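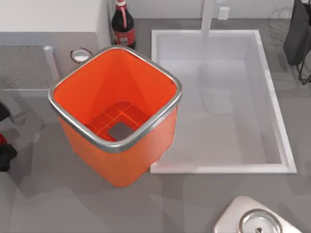
Babita Uniyal

Rallik sink cell: simulated setup and camera data

README, last revised April 30, 2025

Scope

Rendered frames and configuration files for the Rallik kitchen cell, as used at Sista to check camera mounts and scene lighting ahead of a policy run. Everything is simulated. The task assets are an open-top orange bin with a silver rim, placed on the grey countertop to the left of the sink basin, and the loose items kept near it. Grasp results are out of scope and live in the Wegener repository.

Contents

1289 frames in 79 episodes
scene/ holds the counter, sink, faucet and wall geometry
props/ holds the bin, the bottle and the remaining loose items
rig/ holds arm and gripper descriptions and camera extrinsics
logs/ holds one text file per episode

Cell setup

Load scene/ first, then props/, then rig/. Loading the rig before the props leaves the contact pairs unregistered and the fingers will pass through objects. The bin must rest on the counter plane before the first step is taken. Its base is a lattice with a square opening near the middle, so the collision mesh is not a closed box; do not swap in the convex hull.

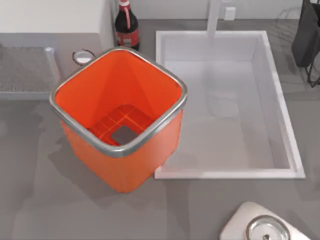 Bin yaw is randomized at reset. Bin position is drawn from the same file, but the draw is rejected if the base footprint overlaps the sink cutout. If the rejection counter in the log passes 19, the counter origin has probably been shifted and should be restored from scene/origin.cfg.

Camera maintenance

Extrinsics are stored per camera in metres and radians, relative to the arm base. After any edit to the gripper model, re-export the close-view camera and compare the fingertip against the stored reference. Redo the mount if the tip has moved by more than two pixels. 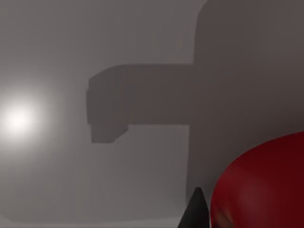
Shadow casting from the arm is left on for all cameras. Turning it off shortens render time, but the output will no longer match the reference set. Lights are defined in scene/lights.cfg and should be edited there, never in the viewer, which discards changes on exit.

Known faults

Episode 192 has a truncated log. The frames are fine.
Label textures on the bottle are low resolution and not suitable for text recognition work.
The Fanovis importer flips the Y axis on rig/ files. Correct it by hand until the June release.

Contact

Babita Uniyal, simulation maintenance, Sista. Include the episode number and the matching log with any report.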